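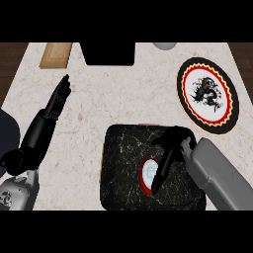 Chapter 5: Rehearsing on a Worktop That Isn't There

By now you will have a bench that no longer wobbles, a drawer full of connectors you bought in the wrong size, and, if you followed Chapter 4 all the way through, a pair of arms that will hold themselves up when the power is on. It is very tempting at this point to put something on the bench and tell the right hand to pick it up. Please don't, or at least not this week. We are going to spend this chapter in simulation, and I hope that by the end of it you will be as fond of the place as I am.

The marble counter at the head of the chapter, with its dragon plate and its black tray, is the rendered one we shall be working on throughout. The job we have set ourselves sounds small enough to be done before tea: bring one finger of the right hand down beside the little red-rimmed piece on the tray, and keep the left arm out of trouble while we do it. In our own workshop at Lorville it took Emiliano Arancibia and me the better part of a winter of Friday evenings, and a good deal of that time went on the left arm.

Let me say a word about why we rehearse at all. When Eusebio Toledo started the shared bench at Lorville he had a rule, chalked on the inside of the cupboard door, that no new motion went on to the real arms until it had run 100 times on the computer without touching anything it shouldn't. We grumbled about it dreadfully. A hundred runs seemed a great many when you could see the arm sitting there, ready to go - and then one January evening I skipped the rule, and drove a fingertip into the bench hard enough to strip a gear. It was 8 weeks before the new gear came, and I have kept to the rule ever since.

You will want your own counter in place before you read much further. If you are using Nuvis, as we do, open the kitchen scene that goes with this chapter and save a copy under your own name. Readers who prefer Hostow can load the same file, though the lighting will look flatter and you may have to set the height of the counter by hand. Do measure your real bench first. Emiliano once spent an entire evening hunting for a fault in his code, when all that was wrong was a counter 10 centimetres taller on the screen than it was in the room.

A word, too, about the things on the counter. Beginners nearly always clear everything away to make life easier, and I quite understand the wish, but a bare counter teaches you very little about reaching. The big plate, up and to the right of the tray, gives the right arm something to be careful of. The wooden board and the other things along the far edge do the same for the left, whose fingers point that way. Leave them where they are until you have finished the exercises, and then move them about as much as you like.

The chapter goes along in this order. We begin with the resting position of each arm, and how to write it down so that you can always get back to it. Next comes the slow approach, where the hand stops above the tray and waits. After that we deal with the fingers, one at a time, and with the Pereyra method for finding the position of a fingertip from the angles of its joints (there is some trigonometry in it, but we shall take it gently, and there are worked answers at the back). The last section is on keeping a log, and I do beg you not to skip it.

5.1 Finding a resting position

Start the simulation with both arms switched off and let them hang however they please. Now switch on the left arm alone, and raise the elbow until the forearm is clear of the counter.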